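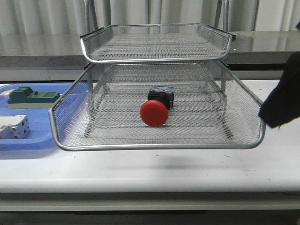 Stop button on the lower mesh tray, blue parts tray to the left.

Bornodik Automation Laboratory - Bench Notebook
June 25, 2020
Entry 2185
Entered by: Mohammed-Awal Addo
Reviewed by: Tatiana Jireš

2 comments | 5 shares

Subject: Application of the Brukard bench rules to the handling of electrical parts

Purpose of entry

This entry records how the Brukard bench rules were applied to the pick and place work on small electrical parts, and lists the clauses that require revision before the July issue. The rules were drafted for machined blanks and plastic housings. Control components were added to the parts list at the request of Pravier, and several clauses do not read well against them.

The clause numbers below are those of the draft held in the shared folder. Colleagues holding a printed copy should check that it carries the same issue letter, as clauses 3 and 4 were exchanged in the previous version.

Clause 1 - Safety devices as workpieces

The draft is silent on this point. An emergency stop push button that is present on the bench as a part to be handled has the same appearance as one that will stop the machine. A trained operator knows the position of the live stop. A visitor, or a colleague from another cell who is standing in for an hour, may not, and the red cap is designed to attract the hand.

Tatiana Jireš raised this at the review of the parts list and asked that it be settled before any other clause. The following wording was agreed for trial:

"Where a stop button or other protective device is used as a workpiece, it shall be electrically isolated, entered on the parts list as a workpiece, and kept within the designated work area. The live stop for the cell shall be identified to every person present before motion is enabled."

I had proposed a coloured tag on the workpiece button. Tatiana's objection was that a tag changes the shape presented to the fingers and can catch in the mesh. I accept this for the present parts. The matter should be reopened if the button is ever handled outside the designated area, including during storage. A cupboard containing loose stop buttons is a hazard of its own when someone is fitting out a new cell in a hurry and takes one without a test record.

Action: M.-A. Addo to add a storage line to the clause.

Clause 2 - Parts tray and starting state

The draft requires that parts be "arranged neatly". This is of little use to the person resetting the bench and cannot be audited. It is replaced by a requirement to record the starting state: which parts are present, in which container, and in what orientation where the orientation matters. 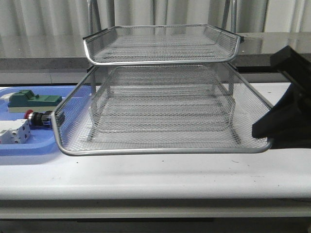 Red-capped button in the blue tray with the other electrical parts.

Orientation matters for the button. It may be presented on its side or standing on its cap, and these call for different grasps. It matters less for the modular devices, provided the face can be reached. The operator shall record the starting state before the programme is loaded and shall not adjust a part by hand once motion has been enabled. If a part must be moved, the cell is stopped, the part is moved, and the record is amended. It is permissible to amend a record. It is not permissible to leave one that no longer describes the bench.

A question was put by the afternoon group as to whether parts should always occupy the same positions. My view is that fixed positions are appropriate for acceptance work and unhelpful for everything else. The rules should permit both and require the operator to state which applies. Tatiana agrees, with the reservation that "varied" must be defined. A part moved by the width of a thumb has technically been varied.

Clause 3 - Speed and clearance near open mesh

Desk trays of expanded mesh present two difficulties. The rims stand forward of the supports, so a path that clears the uprights may still meet a rim. The mesh itself is poorly served by depth sensing, and the model held in Fiadzo treats each tier as a solid plate. The solid plate is the conservative choice and should be retained. It does, however, lead colleagues to believe that the model is a faithful one, and they then reduce the margin to reach the back of a tier.

The following limits apply from this entry onward:

Tool speed within the tray envelope: 225 mm/s maximum.
Clearance from any rim on approach and on withdrawal: 12 mm minimum, measured from the widest point of the fingers.
Entry between tiers: from the front only, with the fingers already set to the required opening.
Change of wrist orientation: outside the envelope. 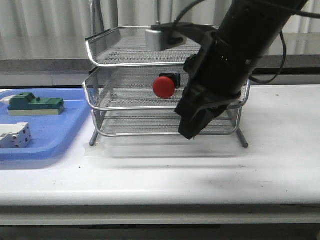 Gripper at the front of the organizer, button on the middle tray.

The cable is the item most often forgotten. It is not represented in Fiadzo, and its loop moves a good deal further than the wrist does when the last joint is turned. The operator shall walk the path in manual mode at reduced speed and observe the cable through the full movement, with particular attention to the side of the organizer nearest the arm. Observation of the fingers alone does not satisfy this clause. Two of the path approvals I signed last quarter record only that the "gripper path is clear", and I have asked for both to be done again.

On the matter of the limits themselves, a comment was received that the clearance is too generous for the lowest tier and makes certain grasps impossible. That may be so. A grasp that cannot be achieved within the limits is to be recorded as not achievable, and the tray moved or the grasp redesigned. The limits are not to be relaxed at the bench. A request for a lower figure may be made in writing and will be considered with the July issue.

Clause 4 - Grasping of control components

The parts are light, and excess force does more harm than slip. Terminal covers crack, contact blocks part from their collars, and the toggle on a modular device can be moved without the operator noticing. Force limits are therefore set for each part and entered beside its name on the parts list. A general limit for "small electrical" is no longer accepted.

Preferred grasp surfaces are as follows.

Stop button: the collar or the switch body. The cap should be avoided, as pressure along its axis operates the mechanism and the part may then change length in the fingers.

Terminal blocks: the long sides of the body, below the step. The stepped top gives an uneven seat.

Modular devices: the two broad faces. The front face carries openings and gives unreliable contact.

Before a vertical descent over a part in a container, the operator confirms on the wrist view that the fingertips are above the part and that the rim of the container is outside the descent path. The fixed view alone should not be relied upon for this, as it gives a poor sense of depth across the blue tray. Where the fingers hide the part in the wrist view, the operator shall hold the pose and check the fixed view as well. Both checks are to be initialled. The practice of initialling one and drawing a ditto mark beneath it is to cease.

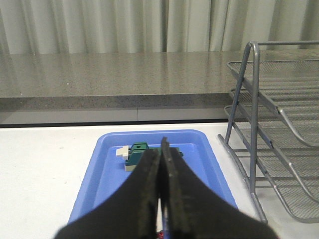 Clause 5 - Stopping, recovery and the record

Five events require the operator to stop the cell and make an entry: contact with a rim, a dropped part, a part found in a position other than the recorded one, any snagging of the cable, and entry of a hand into the work area while motion is enabled. The last is reported to the reviewer on the same shift.

Recovery is made in manual mode. The arm is withdrawn along the path by which it entered the organizer, and the fingers are opened only when the part is supported. Automatic return to the home pose is prohibited while any portion of the gripper is between tiers. Fiadzo will accept the home command in this condition without a warning. A change request has been lodged. Until it is closed, the prohibition is to be displayed on the first line of the operator sheet.

The draft states that a dropped part may be returned to use "if undamaged". For control components this is changed to "if inspected and the inspection recorded". Damage inside a contact block cannot be judged from the outside.

Reviewer's remarks (T. Jireš)

I am content with clauses 1, 2 and 5 as recorded. In clause 3, please state where the tray envelope begins. At present two operators could measure it differently and both claim to be within the limit. I suggest the outermost rim, on every side. In clause 4, the words "preferred grasp surfaces" leave the cap of the button available to anyone who prefers it. If it is to be avoided, the clause should say "shall not be grasped by the cap".

Reply (M.-A. Addo)

Both accepted. The envelope will be defined from the outermost rim. The wording on the cap is changed as proposed.

Outstanding for the July issue

- Storage line for workpiece stop buttons (Addo)
- Definition of "varied" starting positions (Jireš)
- Force limits for the modular devices, awaiting figures from Pravier
- Fiadzo change request on the home command
- Replacement of printed copies at the bench, old issue to be withdrawn and signed for

Bornodik Automation Laboratory | Contact the notebook administrator | © Bornodik | Back to top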